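4.3 Recording bin-to-bin transfer episodes

Complete the arm calibration in 4.2 first. The Hanolari recorder must show both arms as ready.

1. Set the containers along the far side of the tabletop with the translucent bin on the right. Leave the near side clear.
2. Load the objects listed on the task card.
3. Bring the gripper in over the translucent bin and stop above the rim. Check the view on the fixed camera before descending.

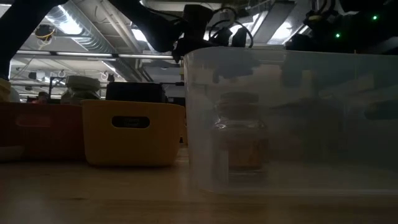 Figure 4-2. Gripper above the translucent bin, jar with cork stopper inside.

CAUTION: Use the low grip-force setting for glass. Keep hands out of the bins while the arms are enabled.

4. Record 20 episodes per layout. Each episode times out at 300 seconds – the recorder saves it as incomplete.
5. Before changing the layout, retract the gripper clear of the container rims and save a reference view.

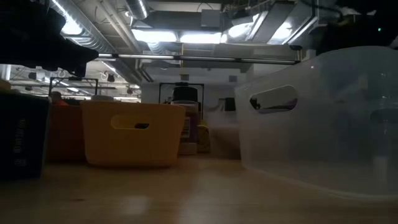 6. Enter the new layout number and repeat from step 3. A full set is 16 layouts.

NOTE: Do not delete failed grasps. The Standau policy is trained on successes and failures together, with the outcome label as an input. Disputed labels go to Catinca Husar for a second review.

7. Disable both arms and export the set. Allow roughly 2 hours for the upload.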